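Home Support Tickets Community Guides Sign in

Label printer feeds two blanks after every label (SOLVED, mostly)

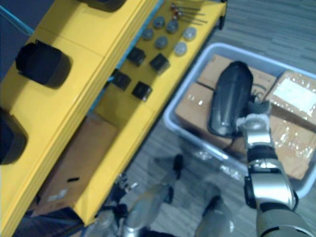 Vikas Goel

Hello all, and thank you in advance to anyone patient enough to read the whole thing. I run the shipping desk at Masanja, and we have a Grivano label printer that sits next to the packing bench and does every address label that leaves the building. It has been a good machine. Last Monday it started printing one label perfectly and then pushing out two blank ones behind it, every single time, like it was clearing its throat.

I'm keeping this ticket as a running log, partly for Kusum Bansal at the support desk, who has been very kind to me already, and partly for whoever has the same trouble next year and finds this page at the end of a long shift.

Setup: the printer is plugged into the shipping computer by USB. Labels are the ordinary white 4 by 6 kind on a roll, with a gap between them. The software is Prinville, the desktop version, and it updates itself whenever it likes. I did not change anything before this began, and I know everybody says that, but I had been out for a few days and the computer was off.

First try. I turned everything off and on again. Same result. I swapped the USB cable for the one from the scanner. Same result, and then I couldn't scan anything for ten minutes until I remembered where the cable had gone.

Second try. I opened the lid, took the roll out and wiped the little sensor window with a dry cloth. There was a fair bit of paper dust in there, the fluffy kind, so I was hopeful! It printed one good label, then two blanks. I wiped it again with one of the alcohol wipes that came in the box and let it dry over lunch. No change.

Third try. I held down the feed button with the power off, then switched it on and let go at the second blink, which is the calibration in the manual (page 7 in mine). It ran out a long strip of blanks, stopped, pulled back a little, and then the next label came out by itself with nothing after it. I was so pleased I went and told the front office. The label after that had two blanks behind it.

That's where I opened the ticket.

Kusum Bansal, support desk

Hi Vikas, thank you for writing it all down so clearly, it really does save us time. The fact that calibration works for exactly one label is a very useful clue. It tells me the printer can see the gap just fine, and that something is coming down the cable with the next job and overwriting what it learned. Could you do two things for me when you have a quiet moment?

1. Press the feed button once, with no job waiting, and tell me how many labels come out.
2. Print the self-test page from the printer's own buttons and read me the line that says media type.

Please leave the computer connected for the first one and unplug it for the second.

Vikas Goel

Hello Kusum. I did the first one before we got busy. One press, one label, very neat. I pressed it several more times because it was satisfying, and got one label each time.

For the second one I recalibrated, unplugged the cable and printed the self-test. Media type said GAP. Then I plugged the cable back in, sent one real job from Prinville, unplugged it again and ran the self-test over. Now it says CONTINUOUS. So you were right, something is changing it.

I should mention that our rolls come from Brirnley, and we opened a new carton recently. One of my coworkers was sure it was the rolls. I put in the last of the old carton to be fair to her and it behaved exactly the same way, so I think the rolls are innocent, although the new ones do curl more at the end.

Kusum Bansal, support desk

That is a lovely piece of testing, thank you! I agree about the rolls. A curl at the end of the roll can cause a skipped label now and then, but it wouldn't give you the same two blanks each time.

I think Prinville has gone back to its default page after an update. Its default is a long continuous sheet, and when the driver sends that to the printer, the printer feeds the full length of the sheet after your label is done. On a 4 by 6 roll that comes out as two extra labels.

Please open the printer preferences from inside Prinville and also from the computer's own printer settings. They are separate screens and they don't always agree with each other. On each one, set the stock to "labels with gaps," set the size to 4 by 6, and take the check mark out of "feed to end of page." Save, close Prinville all the way, open it again, and calibrate one last time.

Vikas Goel

Well, Kusum, I could hug you. The computer's screen was correct and had been all along, and that's the only one I had ever looked at. The one inside Prinville said continuous, with a page length I would never have picked in my life. I changed it, closed it, opened it, calibrated, and printed a batch of 33 that had been waiting since morning. No blanks.

I then printed a few with the old roll and a few with the new one, and those were fine as well. I also turned the computer off and on, since that's the point where I usually get my heart broken, and it kept the setting.

One small thing is still happening. The first label after the printer has been sitting idle for a long time prints a hair too high, so the top line of the return address touches the edge. The second one is perfect. I can live with it, but I'm noting it down.

Kusum Bansal, support desk

I'm so glad! The first label sitting high is usually the tear-off position. The printer pushes the label forward so you can tear it, and then has to pull it back before it prints again. If the roll has been sitting for hours with a bit of curl in it, it may not pull back quite the full distance. Try moving the tear-off setting down by one step, print a couple after it has been idle overnight, and see how it looks. If it gets worse, put it back.

I'll leave the ticket open until you've had a chance.

Vikas Goel

One step down helped. Two steps down made the labels hard to tear, so I went back to one. The first label of the day is still the tiniest bit high, but the address is all there and the carrier has no complaints.

For anybody who has skipped to the bottom: check the printer settings inside Prinville as well as the ones on the computer, look for "feed to end of page," and calibrate after you change it. If your self-test says GAP before a job and CONTINUOUS after it, you have what I had. I've written the settings on a piece of tape and stuck it inside the lid for the next update.

Kusum, please go ahead and close it, with my thanks.

Status: Closed by support desk

607 views 7 replies 2 shares

Related tickets
Printer light blinks amber after changing the roll
Labels print sideways from Prinville on a new computer
How to clean the print head without scratching it
Barcode too faint to scan on Brirnley rolls
Grivano printer shows offline but still prints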